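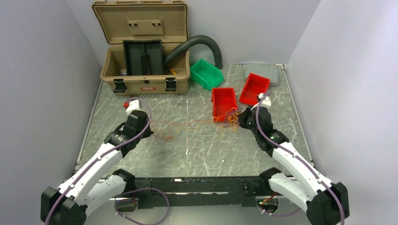 Okay, so I finally got my month with the Tian two-arm kit from Flutard, and a bunch of you have been asking for pictures, so this is mostly a picture page with me rambling in between. The longer write-up will come later, probably in January when I've had some time off and can look at my notes without groaning.

Quick background if you're new. Tian is a pair of benchtop arms that you teach by doing the job yourself a bunch of times, and then the software (it's called Nama, it comes with the kit) tries to do what you did. Flutard rents the whole thing out for 30 days before you have to decide if you want to buy it. The bundle I was quoted is $2671, and I had it set up at my bench here in Wundham. I paid for the rental with my own money, and nobody over there has read this before you.

The job I picked was wire sorting. I know, I know! Everybody does blocks and cups. But I have bins full of thin hookup wire that gets thrown back in a wad every time I finish something, and if a machine is going to live on my bench, I'd like it to deal with that before it deals with cups. So the task was: take a tangle, get hold of one color, and move it to a bin. Sounds like nothing. It is the fussiest thing I have ever asked a machine to do.

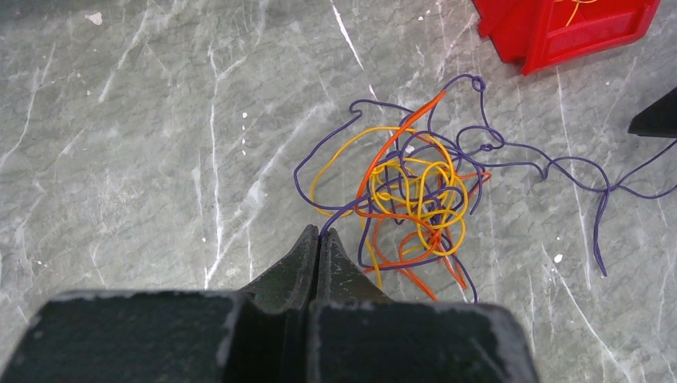
Purple, yellow and orange, all in one wad, with the fingertips right at the edge of it.

This is where I spent most of my month, nose to nose with a clump like that one. The view from the wrist camera is my favorite part of the whole kit. I thought I'd be using the overhead picture for everything, and after the first couple of evenings I was hardly looking at it. With thin wire you want to see the tips and what's between them, and the wrist view puts that right in front of you.

What I didn't love is how touchy the teaching is. If you're sloppy and hesitate, Nama learns the hesitation too, so for a while I had two very expensive arms dithering over a pile of wire exactly the way I do. I threw out my first batch of recordings and started over with one rule for myself, which was to go slow and commit. That helped a lot. The manual (28 pages, and a good chunk of that is safety stuff) gives this one sentence. It deserves a whole chapter.

The other thing I'd tell anyone trying it is to use both arms even when you think one will do. One holds the pile and the other does the pulling. With a single arm the entire clump just wants to come along for the ride, and you end up with the same mess in a different spot. I had been stubborn about this, and I lost most of a weekend to being stubborn. Once I gave in and let the second arm help, teaching got more fun, and I quit muttering at it so much. There's a bit of a dance to keeping the two of them out of each other's way in a small work area, though, and
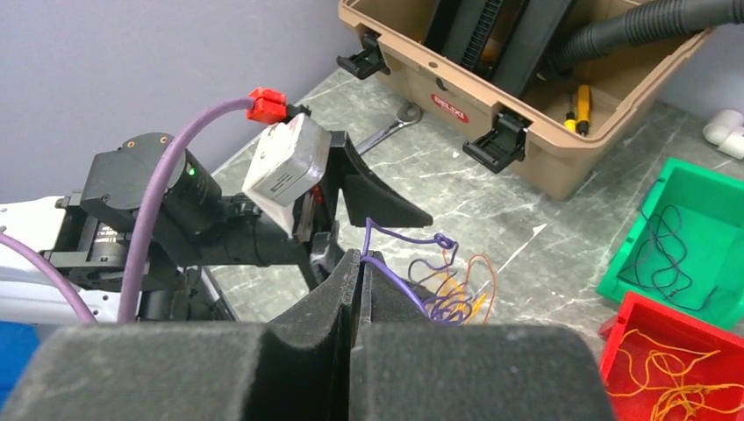
that took longer to get comfortable with than the gripping did. Nama has a setting that slows both arms down when they get close together. Turn it on. It's off when you first start up, and I can't think why.

A few smaller gripes while I'm at it. The cables want attention every time you change anything, so plan on fiddling with clips. Startup takes 4 separate steps in a fixed order, and if you get one wrong you go back to the beginning with no hint about which one it was. And the help pages still show an older version of the menus, which had me hunting for a button that has moved.

Good stuff, too! It's quieter than I was afraid of. Recordings are easy to label and toss. I emailed Flutard support twice and got a real answer both times, one of them very late at night (whoever you are, go to bed).

Would I buy it? I'm leaning yes if you like teaching a machine as a hobby in itself, and I'd hold off if you just want your wires sorted by next week, because you'll do it faster by hand with a cup of coffee next to you. I haven't sent in my own decision yet. If you've rented the Tian pair and tried it on string or cord or anything else floppy, please write and tell me how you set up your bins, I'm still moving mine every other day.

Contact | © 2026 The Wundham Bench | Back to top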